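Looking after the table cell: your questions

I get the same handful of questions every time somebody new joins us at the Clevine workshop, so I've finally typed the answers up. If yours isn't in here, come and find me (Valentyna Romaniuk, usually the one with the hex keys) and I'll add it. Last updated 2024-03-18.

How often do you check the mounting bolts?

Every 100 hours of running. I go round both arms with the torque wrench, then wiggle each base by hand, and yes, the wiggle is a proper step on my list! If a base shifts even slightly I stop and redo the whole side. The arms lean out a long way over the green top and a slack bolt shows up as a wobble at the fingertips long before you'd spot it at the base.

Do I have to home the arms after every power cut?

Yes please. It takes 4 minutes. Start with the left arm, wait for it to park, then do the right. I know Wei's old notes say you can do both together, but those were written for the previous table. 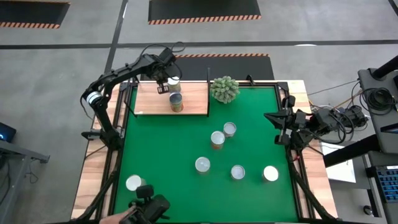
Grippers and cans

Why do you use cans for setting up?

They're cheap, they stand up by themselves and the fingers close on them nicely. I like having some out on the green and a couple up on the wooden platform, so I can check the reach at two heights without rearranging everything. With the left gripper hanging over the back can on the platform, I look at whether both fingers point straight down and whether the lid sits evenly between them. If it doesn't, I correct the wrist first and leave the shoulder alone.

Does it matter what sort of can?

Not a lot. Plain lids or printed labels are both fine, but bin anything with a dent.

When do the finger pads need changing?

We swap them at 600 grips, or sooner if they've gone shiny. The set we took off in July had done 3,188 and was as smooth as a plate, so please do write your numbers in the log.

The cables look loose. Should I tie them tighter?

No! Leave the loops by the wrist alone. They need that slack when the arm stretches across to the platform. Usau order the spares for us and a new set takes ages to arrive.

Can I wipe the green mat with the Gukow spray?

A damp cloth is better, the spray leaves it slippery and the cans start to wander.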